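Bowls and Bins: Keeping Big Kitchen Things in Order

In my first apartment I kept the mixing bowls inside the oven. Every time I wanted to bake, I had to take them out and put them on the bed. After some years I learned to store big things a little better, and on this page I write down what works for me. Maybe it is useful for you also, in a pantry, a garage or a small workshop.

Start with the bowls, then buy the bins

Many people buy the storage bins first, because they look nice in the store. Then the biggest bowl does not fit and it lives on top of the refrigerator forever. Take your largest bowl and measure it across the rim, from outside edge to outside edge. Measure also the height. Write the numbers on paper and bring the paper to the store. For my own bowl I leave 2 inches of free space for the fingers, otherwise it is difficult to lift it out.

Look at the shape of the bottom too. A bowl with a rounded-square bottom stands more quietly on a shelf than one with a small round foot. It also does not waste so much room when you put smaller boxes next to it.

Light-colored bowls

I like cream or white for bowls. You see at once if there is flour left in the corner or a bit of old dough under the rim. The bad side is stains. Tomato and turmeric are the worst, so I rinse immediately and do not wait until after dinner. For plastic, I make a paste from baking soda and a little water, leave it for 60 minutes and wipe with a soft cloth. Please do not use the green scratchy side of the sponge. A glossy surface becomes dull from it, and a dull surface takes the next stain even faster.

If a bowl smells of onion, put it outside in the shade for one afternoon with no lid. Lemon helps, fresh air helps more.

Cream bowls, blue bins, steel shelves: 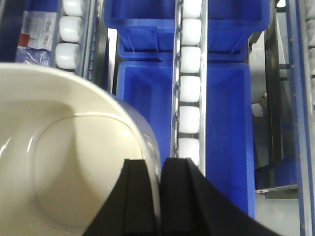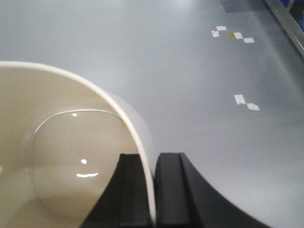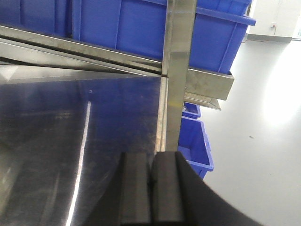 Bins in one color

For the shelves I use bins of the same kind and the same color. I tried a mix before – one from Dekivach, an old one from Omo, some without any name – and they never stood straight next to each other. With one kind you can change their places whenever you want.

Ribbed walls are good. The bin stays stiff when it is full and you carry it from one side only (we all do this). Choose a rim that curls to the outside, so your hand has something to hold. Before you pay, put your fingers under the rim and feel for sharp plastic. My Jusska bins had a sharp line there and I had to take it away with fine sandpaper.

Do not fill to the top. I stop 3 inches under the rim, and the heavy things go in the low bins. In the high ones I keep paper towels, cookie cutters, the cake carrier and such.

Steel racks

A steel rack is expensive compared to wood, but it does not mind water. Wipe the posts with warm water and one drop of dish soap, then dry them with an old cotton towel, always up and down in the direction of the brushed lines. For fingerprints a very small amount of cooking oil on the cloth is enough. Sticky spots from tape or labels go away with oil also, if you let it sit for a while.

The dirt likes to stay where the shelf meets the post. Use an old toothbrush for this corner. When you are there anyway, check the screws and brackets. Mine get a little loose in winter, so every January I empty the rack and tighten everything.

Put the rack 2 inches away from the wall. Then the broom can go behind, and the wall can dry if the room is damp.

Small things to remember

Put the label on the short side of the bin, the one you see when you stand in front of it.

Never put a wet bowl inside another bowl. They stick together, and later it smells. If they are stuck already, pour cold water in the inner one and stand the outer one in warm water, then turn gently.

Paper between ceramic bowls, always. Coffee filters are the right size for the small ones, and for the large ones I cut a piece from an old tablecloth.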